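Notebook, March, 9:40 am
Kikero handheld gripper, loaner kit from Cludum, still deciding whether we buy

Okay, second go with the Kikero and I like it more than I did last time! The squeeze is light and my thumb doesn't cramp (the old Gevley one killed me after an hour). Cludum wants 1,000 for the kit and 180 for a spare finger set, so the fingers are what I looked at hardest this morning.

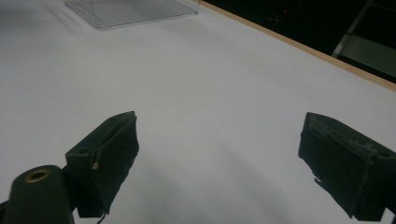
Photo: Llorente bench log

The pads bug me. The left one is ragged along its lower edge with a scrap hanging off, and the right one has a little torn flap near the corner, plus scuffing all over the top of the finger. The blocks themselves seem fine to me. I'd want to know if the pads come separately, because paying 180 every time some padding lets go is silly – emailed Cludum to ask.

Plan is 200 picks with the clear plastic container, same as we did for the Gevley, then check the flap again and trim it if it's catching. Clear stuff on a white table is a mean test, but it's what we handle all day.

To do: ask if the loan can run 2 more weeks. Find the small hex keys. Whoever has the foam-lined case, please put it back on the shelf!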